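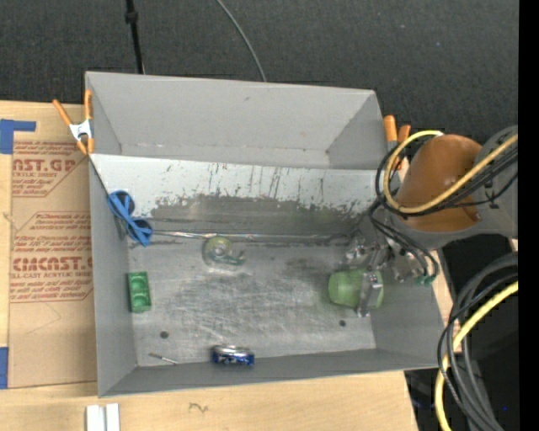
The grey bin on its wooden tabletop.

How to read your football club's yearly accounts

Many supporters get the accounts of their club and look only at the last line. I did the same for years. When Sodton nearly lost its ground, I asked Parvathi Thomas, our auditor at Clarnarach, to teach me a better way. It takes one evening.

1. Find the cash first. Turn to the balance sheet and look for "cash at bank". A club can show a profit and still have no money to pay its players in November.

2. Look at who has lent the money. In the Sodton accounts, 85 per cent of the loans came from the owner. Read the note and check when he may ask for it back. If it says "on demand", write this down.

3. Divide the wages by the income. Ours came to 141 per cent in the worst year. Above 100, the club pays out more in wages than it receives from everything together.

4. Check who owns the ground. It can belong to a separate company, and then the club is only a tenant. Look for the length of the lease. Ours had 14 years left.

5. Read the auditor's report to the end. The words "going concern" need your full attention, also when the rest of the page sounds calm.

Bring your questions to the annual meeting in writing. In our club, a member must send them 40 days before, so please check your own rules early.

Reiko Arai, 19 January 2022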